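## 4. 天板材の外観特徴と利用者の受けとめ方

### 4.1 本節の位置づけ

前節では、Stusstead市立中央図書館の閲覧室改修における家具更新の経緯を、仕様書と議事録に基づいて整理した。改修では、旧来の化粧板張りの閲覧机に代えて広葉樹材の天板をもつ机（製品系列名Nisano、製造Brarneteck社）が導入されている。本節では、この更新に対する利用者の評価のうち、天板の外観に関わるものを取り上げる。木材の外観には、色調、木目の流れ、節、濃色の筋、接ぎ目など性質の異なる要素が含まれるが、従来の公共家具の評価研究では、これらは「木質感」という一つの項目にまとめられることが多かった。本研究は、外観要素を分けて扱い、どの要素がどのような語で語られるかを検討する点で、Kozłowski・Malinowskiによる先行の調査票研究を補うものである。

なお、耐傷性や清掃性といった使用上の性能は第5節で扱う。利用者の発話では外観と性能がしばしば一続きに語られるため、両者の境界にあたる記述の帰属は、後述の手続きに従って定めた。

### 4.2 資料と方法

分析の資料は、自由記述を含む質問紙と、半構造化面接の二種類である。質問紙は閲覧室の利用者に2,000部を配布し、1,546部を回収した。回収票のうち、自由記述欄において天板に言及していたものは355部であり、これを本節の主たる分析対象とする。面接は、質問紙の末尾で協力の意思を示した利用者から80名を選び、館内の会議室において個別に実施した。選定にあたっては、年齢層と来館頻度に極端な偏りが生じないよう調整している。

自由記述の符号化は、著者のうちOlszewskiとWalczakが独立に行った。符号の一覧は、木材取引で用いられる等級区分の用語をそのまま採用せず、予備的な読解で得られた利用者自身の語彙から作成した。たとえば、節に言及する語としては「目」「丸いところ」「黒い点」などが現れ、これらは一つの符号に統合した。他方、「しみ」という語は、材に固有の濃色部を指す場合と、使用に伴う汚れを指す場合とが混在していたため、前後の文脈から判断できるものに限って分類し、判断できないものは保留とした。保留とした記述は、以下の分析には含めていない。符号の割り当てに不一致があった箇所については、第三の読み手としてLaskowskaが原文を確認し、協議のうえ決定した。

面接では、天板の実物を前にして自由に語ってもらう部分と、板面の写真を見ながら語ってもらう部分とを設けた。実物の机では照明や座席位置の影響を避けがたく、同じ天板であっても窓側と書架側とで印象が異なるという指摘が予備調査の段階で得られていたためである。面接者は外観要素の名称を先に口にしないこととし、参加者が用いた語をその後の質問でも用いた。

### 4.3 節および濃色の筋に関する記述

自由記述において最も評価が分かれたのは節であった。節を好意的に捉える記述は、「生きていた木だとわかる」「同じ机が一つもないのがよい」のように、材料の由来や個体差に触れるものが中心である。否定的な記述には、「本を開いたときに気になる」「汚れかと思って拭いた」など、閲覧という行為との関係で述べられたものが多い。すなわち、両者は同じ対象に反対の評価を与えているというより、異なる場面を念頭に置いて語っているとみられる。この点は、節の許容を一律の基準で定める従来の発注仕様に再検討を促すものである。

濃色の筋については、節に比べて言及が少なく、評価の方向も定まらない。淡い筋はほとんど意識されておらず、面接において同席者の視線や手の動きがたまたまそこに及んだときに初めて話題となる例が目立った。ある参加者は、毎週火曜日に同じ席を利用しながら、面接の日まで筋の存在に気づかなかったと述べている。

**図3　節を含むメープル材の板面**
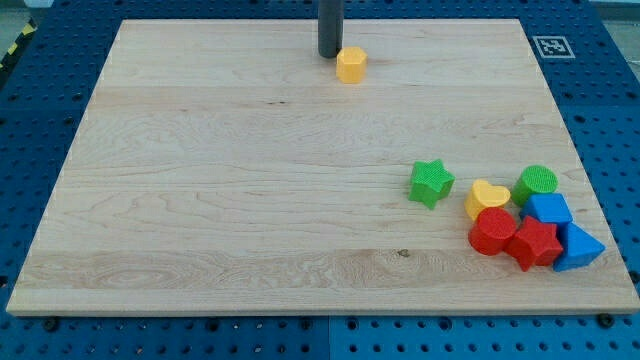
節の評価を論じるにあたっては、節そのものの大きさや色に加え、その周囲の木目の状態を考慮する必要がある。木材の等級区分では、節は径と個数によって扱われるのが通例であり、周囲の繊維の乱れは強度に関わる場合を除いて記録されにくい。しかし、面接で「目立つ」と表現された節の多くについて、参加者は節の中心よりもむしろ、木目が曲がり始める箇所を指で示していた。図3の板では、暗色の節は小さいが、それを囲む木目がわずかに渦を巻き、他の部分より強く現れている。淡い色の材では地色との明度差によって小さな節でも視線を引きうるため、節径のみを基準とした選別は、利用者の見え方と一致しない可能性がある。この種の特徴を仕様書に記載する場合には、径の上限とあわせて、周囲の木目の変化をどこまで許容するかを見本板によって示すことが望ましい。

もっとも、以上の指摘は、節を含む材の排除を支持するものではない。節を避けた木取りは歩留まりを下げ、調達価格に直接影響する。Brarneteck社の担当者への聞き取りによれば、公共施設向けの製品では、節のある材を幕板や脚部に回し、天板にはなるべく節の少ない材を充てる運用が続いてきたという。今回の更新では、図書館側の要望によりこの運用が一部緩和され、節を含む材も天板に用いられた。自由記述に肯定的な評価が一定程度みられたことは、緩和が利用者に直ちに拒まれるものではないことを示している。

### 4.4 木目の方向と接ぎ目

木目の方向は、単独で言及されることは少ないが、机の配置に関する記述のなかに繰り返し現れた。木目が机の長手方向に通っている場合、複数の机を並べた列が一続きの面として見えるという記述があり、これを「落ち着く」とする者と「自分の場所の境がわかりにくい」とする者とがあった。後者の意見は長時間滞在する利用者に多く、仕切りの有無についての要望と結びついていた。仕切りに関する議論は第6節に譲るが、天板の意匠が座席の領域感に影響しうることは、ここで確認しておきたい。

接ぎ目については、板を幅方向に接ぎ合わせた天板であることを認識している利用者は少なかった。面接でも、接ぎ目は木目の一部として語られることが多く、指摘を受けて初めて区別したという反応が得られている。図3の板のように接ぎ目が木目と平行に走る場合には、特に両者の区別がつきにくいと考えられる。接ぎ目を区別した参加者の大半は、隣り合う板の色の違いを手がかりに挙げた。したがって、接ぎ合わせの見え方を整えるうえでは、接着線の処理に劣らず、隣接する材の色合わせが重要となる。

Piątek地区分館で先行して導入された机については、色合わせの工程を省いた製品が含まれており、隣り合う板の濃淡が明瞭であったことが記録に残されている。同分館の利用者からは、この濃淡に対する苦情は寄せられていない。ただし、同分館は児童利用の比率が高く、閲覧室の性格も中央図書館とは異なるため、この事例をそのまま一般化することはできない。

### 4.5 経年変化に対する予期

自由記述には、現在の外観ではなく将来の外観に言及するものが含まれていた。「色が濃くなるのが楽しみ」「明るい色のまま保ってほしい」など、経年による色調の変化は多くの記述で当然のこととして前提されている。メープル材のように淡い色の材では、光への曝露に伴う黄変が問題とされることがあり、窓面に近い席では、資料や卓上備品の置かれ方によって変化に差が生じることも予想される。

面接においてこの点を尋ねたところ、変化そのものへの抵抗を示した参加者は少なく、懸念は変化のむらに集中していた。とりわけ、卓上灯の台座を動かした跡が残ることへの言及が複数みられた。図書館側はこの意見を受け、卓上灯の固定位置を見直し、11月の家具点検から各机の色調を定点で記録する方針を定めている。記録の方法については、測色計による計測を基本とし、節および接ぎ目を避けた位置を測点とすることが合意された。測点の選び方によっては木目の濃淡が計測値に混入するため、同一の板の中で位置を変えた複数の測点を設けることも検討されている。

### 4.6 本節の限界

本節の分析には、次の限界がある。第一に、天板に言及した自由記述は回収票の一部であり、言及しなかった利用者が外観に無関心であったのか、あるいは不満がなかったために記さなかったのかは判別できない。第二に、面接の参加者は自ら協力を申し出た者であり、改修に対する関心が平均的な利用者より高いと考えられる。第三に、写真を用いた面接では、板面の光沢や手触りが伝わらず、発話が色と模様に偏った可能性がある。実物を前にした発話では「なめらか」「冷たくない」など触覚に関する語が頻繁に現れたのに対し、写真を前にした発話ではほとんど現れなかった。

触覚に関する発話は外観の評価と切り離しがたく、節についても、指で触れて段差がないことを確かめたのちに評価を改めた参加者があった。この過程の詳細は、表面仕上げの違いを扱う次節において、塗装の種類ごとの結果とあわせて検討する。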